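Drying Washing Indoors and Damp in Rented Flats
Project report, Leidy Montoya and Kieran Rowbotham
December 2023

Why we did it
Kieran's last flat in Juvville had black mould behind the bed and the agent blamed the washing. We wanted to know if that was fair. Questionnaire went to 100 households, 57 came back. Pretty good for a paper form.
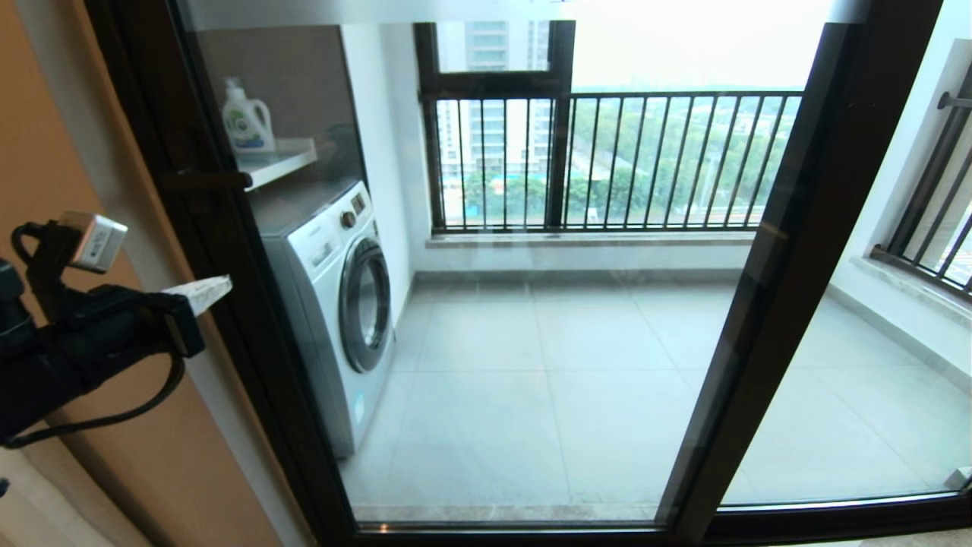

Most people dry clothes in the room they sleep in, mainly in winter. Only 18 said they open a window while doing it - cost of heating was the usual reason. A few had never been told it mattered.

Humidity
Readings taken morning and evening with a borrowed meter from Pauline Treloar. Over 3,756 readings in the end, a lot of typing up. Bedrooms with an airer were worse overnight, kitchens varied too much to say anything. We lost one weekend of data (flat battery, our fault). 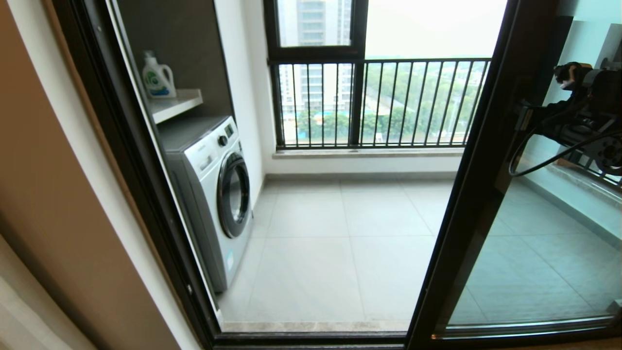

Where the washing goes depends on what the flat has. People with outside space used it less then we expected, as they said nothing dries out there in winter. A small enclosed balcony used for laundry, with a sliding glass door between it and the room, is probably the best layout if the door gets shut. Tenants often left it open to keep an eye on the machine.
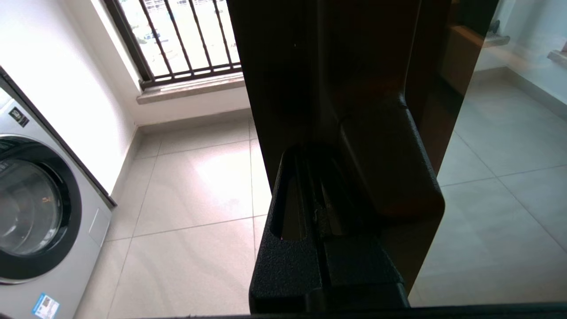 Fig. 3. Dark brown door panel, glossy finish.

Limits
Small sample, one town, one season. Roland Horrocks pointed out that we didnt ask about tumble dryers, should of been question one.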